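Pendell wants me to believe that decanting my pantry will save me money. I have been decanting since April. A thread, with receipts.

1/ The claim, from their newsletter: a household that moves dry goods into matching jars "wastes less and shops smarter." Wastes less than who? They never say. I wrote and asked. I got a coupon.

2/ Their starter set is $216. For that you get jars, labels and a booklet on how to put rice in a jar. I read the booklet. Pour slowly.

3/ My own numbers: before April I threw out about $37 of stale food a month. After, pretty much the same. The flour went stale in a nicer place.

4/ Leto does a cheaper version, and I bought two of those for the lentils. The lids are fine. I have no complaint about the lids. I do wonder why the label pack has 200 stickers in it and not one that says "lentils."

5/ Also, the cooking instructions and the best-by date are on the bag. You know, the bag they tell you to throw away. Pickering at least suggests taping the date to the bottom of the jar. So now I turn over a full jar of oats to find out if I can eat it.

6/ Someone will reply that it looks calmer. Maybe! I would like to see that tested by a company that doesn't sell jars.

7/

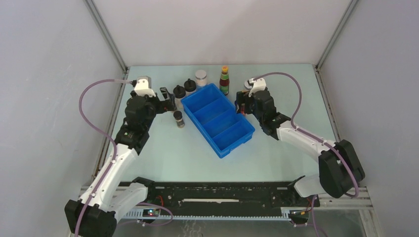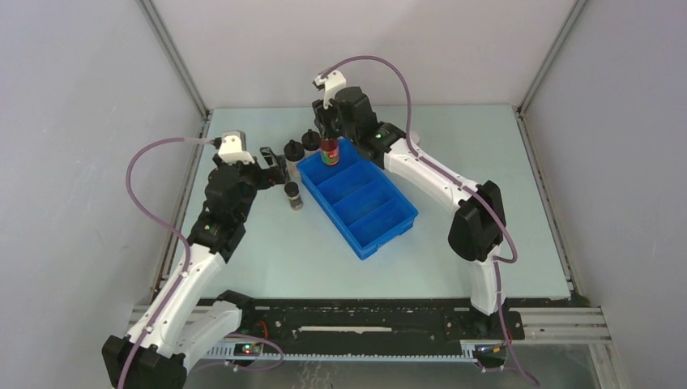 My rule now is that a container has to earn its spot. Spices, sure. Coffee, if you go through it fast. But take a jar like the small one in the first picture, black cap, something dark inside: is that peppercorns, tea, old cloves? With no label I'm opening it and sniffing, and I could have just read a packet.

8/ The Gondbridge store has the big set marked down again. Third time since spring. I'm keeping my bags and a box of clothespins.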